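Trenamau Test Kitchen – Gallery: Steaming and Reheating

Notes from the January round of stovetop steaming, part of the Pruvivura cookware pages. The subject is small-batch work: filled buns in a domestic pot with a perforated insert. Full tables are kept with the Preneck notes.

Water level. Fill to 2 cm below the insert. Any higher and a rolling boil comes up through the holes and soaks the base of the dough. Top up from a hot kettle, never from the cold tap.

Spacing. Pleated buns expand sideways during the second proof and again in the pot. Leave a 5 cm gap between pieces, and less for reheating – a cooked bun has finished growing.

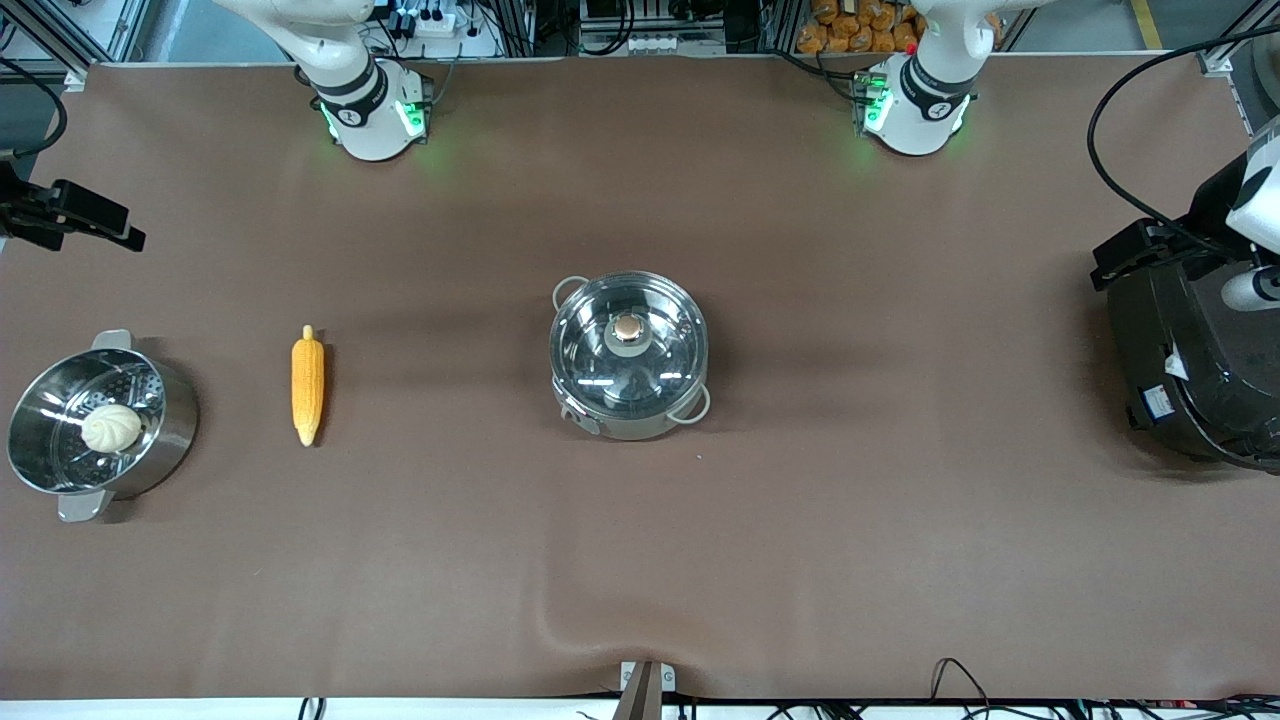
Lining is optional on stainless steel. A square of baking paper under each bun prevents sticking, but it should be trimmed close so that the outer rings of holes stay clear. Cabbage leaf works and colours the base slightly.

Timing. Reheating from the fridge takes 5 minutes at a steady simmer, or 9 from frozen. Proof raw dough for 30 minutes in a warm spot before it goes in. After the heat is off, leave the lid ajar for 2 minutes; lifting it straight away tends to wrinkle the skin.

Cleaning. Mineral marks in the base respond to diluted white vinegar. Rinse and dry with a tea towel. Flour paste in the perforations comes out with a soft bottle brush.

Next gallery: Saxena flatbread press, plate temperatures.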